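Projektbericht: Feuchteverhalten von geölten und unbehandelten Tischoberflächen

Bearbeitung: Olga Urrutia, Maximiliano Paredes
Betreuung: Balakrishnan Pillai

1 Ausgangslage

Der Lesesaal in Zindudbridge wird im Winter über Radiatoren beheizt und nur stoßweise gelüftet. Im Vorjahr wurden an mehreren Tischen offene Leimfugen festgestellt. Die Arbeit untersucht, ob eine Oberflächenbehandlung mit Hartöl die Feuchteschwankungen im Holz so weit dämpft, dass auf eine Luftbefeuchtung verzichtet werden kann.

2 Versuchsaufbau

Verwendet wurden Probekörper aus Buche mit 200 mm Länge und 30 mm Dicke, zugeschnitten in der Werkstatt Aravena. Eine Hälfte blieb unbehandelt, die andere erhielt zwei Aufträge Hartöl mit Zwischenschliff. Die Stirnflächen wurden bei allen Proben mit Paraffin versiegelt, um den Feuchtetransport in Faserrichtung auszuschließen.

Die Lagerung erfolgte in einer Klimakammer vom Typ Nulorov im Wechsel zwischen trockenem und feuchtem Klima. Die obere Stufe lag bei 90 % relativer Luftfeuchte. Masse und Breite wurden täglich um 8:15 Uhr erfasst. Insgesamt liegen 1.208 Einzelwerte vor. Die Auswertung erfolgte mit einem Skript, das Tadeo Lucero aus einem früheren Projekt zur Verfügung gestellt hat.

3 Ergebnisse

Die geölten Proben nahmen Feuchte deutlich langsamer auf. Nach ausreichend langer Lagerung erreichten beide Gruppen jedoch dieselbe Ausgleichsfeuchte; ein Unterschied in der maximalen Quellung war nicht nachweisbar. Bei kurzen Wechseln von einem Tag blieb die Breitenänderung der geölten Gruppe durchweg kleiner.

Zwei Proben zeigten nach dem dritten Zyklus feine Risse in der Nähe der Stirnfläche. In beiden Fällen war die Paraffinschicht beschädigt. Die Werte wurden aus der Mittelwertbildung herausgenommen und sind im Anhang gesondert aufgeführt.

4 Diskussion

Hartöl verzögert den Feuchteaustausch, verhindert ihn aber nicht. Für kurze Lüftungsphasen ist die Dämpfung ausreichend, für eine mehrwöchige Heizperiode nicht. Die Übertragung auf ganze Tischplatten ist eingeschränkt, da diese meist nur auf der Oberseite behandelt sind und sich bei einseitiger Trocknung verwölben können. Eine Messung an verbauten Platten ist ab April vorgesehen.
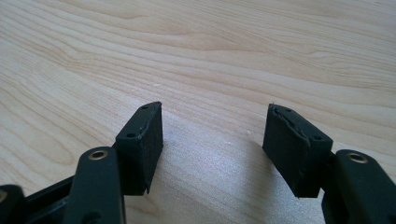 Für diese Messung sollen Ober- und Unterseite getrennt erfasst werden. Die Messpunkte sind mit Tadeo Godoy abgestimmt, der auch die Kalibrierung der Fühler übernimmt.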